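양팔 원격조작 시연, 도넛 집어서 그릇에 넣기 질문

작성자: 콩콤브
8월 6일

양팔로 장난감 도넛을 그릇에 옮기는 시연을 모으고 있습니다. 리더 암을 손으로 잡고 움직이면 앞쪽 팔 두 개가 따라오는 방식입니다. 지금까지 34개 찍었고 그중 8개는 중간에 떨어뜨려서 버렸습니다.

문제는 얇게 세워진 상태로 집을 때입니다. 집게 끝이 뾰족해서 도넛이 자꾸 돌아갑니다. 한 팔로 집으면 더 심해서 양쪽 팔 끝을 마주 대고 들어 올리는 쪽으로 바꿨습니다.

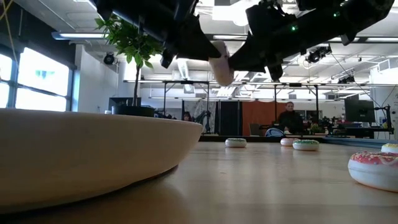

그릇 테두리를 넘길 때 두 팔 속도가 조금만 달라도 기울어집니다. 조작하는 사람이 손목을 어떻게 두는 게 나은지, 아니면 그냥 한 팔로 돌아가는 게 맞는지 궁금합니다. 학습은 아직 안 돌렸습니다.

댓글

플리보르
한 팔로 돌아가세요. 이 정도 크기면 양팔이 필요 없습니다. 양팔 시연은 사람마다 타이밍이 달라서 모델이 헷갈립니다.

Obi_E
저는 반대입니다. 나중에 큰 물체도 할 거면 처음부터 양팔로 모으는 게 낫습니다. 손목은 양쪽 다 안쪽으로 조금 꺾고, 팔꿈치를 몸에 붙이고 하세요. 팔꿈치가 뜨면 한쪽이 먼저 갑니다.

콩콤브
팔꿈치는 신경 안 썼네요. 내일 해 보겠습니다. 조작자는 저랑 후배 한 명, 2명입니다.

사르카르
2명이면 누가 찍은 건지 꼭 기록해 두세요. 저희는 섞어 놓고 나중에 구분을 못 해서 18개를 다시 찍었습니다. 그리고 떨어뜨린 것도 지우지 마세요. 다시 집는 동작까지 이어서 찍으면 쓸 데가 있습니다.

플리보르
떨어뜨린 걸 넣는 건 찬성 못 합니다. 저는 넣었다가 일부러 떨어뜨리는 것 같은 동작이 나와서 뺐어요.

사르카르
떨어뜨리는 구간은 잘라 내고 다시 집는 구간만 넣어야죠. 통째로 넣으면 당연히 그렇게 됩니다.

Gus_K
도넛 시작 위치는 매번 바꾸시나요? 늘 그릇 반대편에만 몰아 두면 그쪽에서만 잘 집게 됩니다.

콩콤브
몇 번에 한 번씩 손으로 섞는데 거의 오른쪽에 둡니다. 그릇 위치는 고정입니다.

Gus_K
그릇도 조금씩 옮기세요. 많이는 말고 손바닥 너비 안에서요. 찍는 중간에 천천히 가는 구간이 길면 그것도 그대로 배웁니다. 테두리 앞에서 멈칫하는 버릇이 있으면 연습을 더 하고 찍는 게 낫습니다.

콩콤브
멈칫하는 거 맞습니다. 테두리에 부딪힐까 봐 꼭 한 번 섭니다. 내일은 더 높이 들어서 넘기는 걸로 통일하고, 한 팔 시연도 조금 찍어서 따로 저장해 두겠습니다.

플리보르
한 팔로 찍은 거 결과 나오면 같이 올려 주세요. 저는 여전히 그쪽에 걸겠습니다.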